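Guides > Defence > Following range activity

How to tell when a firing range is going to be busy

I live near the Skasgate range, and every November my neighbours ask me how I always know when the navy is going to start making a racket. It's dead easy once you've got the hang of the notices, so let me show you!

First, find the warning notice for your bit of coast. Ours gets pinned up in the harbour office at Nusstead, and it's online too (search the range name plus "firing times"). Look for the danger area number. Mine is 987, and I ignore all the others.

Next, check the times. They're usually in UTC, so in summer you need to add an hour. I forgot this once and sat on the headland with a flask, watching gulls.

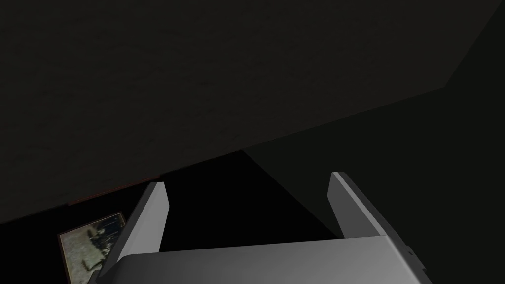

Simulated gripper, palm and fingers, seen from behind.

Now look at the height limit. A low figure normally means gunnery or small drones. If it says unlimited, something is probably going up a long way, and you may get a closure for aircraft as well. Lachlan Innes, who fishes out of Nusstead, taught me to compare the two notices side by side, and I've done it that way ever since.

Last of all, look again on the morning itself. I do it at 7am with my tea. Of the 23 firings I wrote down last year, two were scrapped with less than 30 minutes' warning, so keep your plans loose and stay outside the flags until they come down.

Tags: ranges, navy, missile tests, beginners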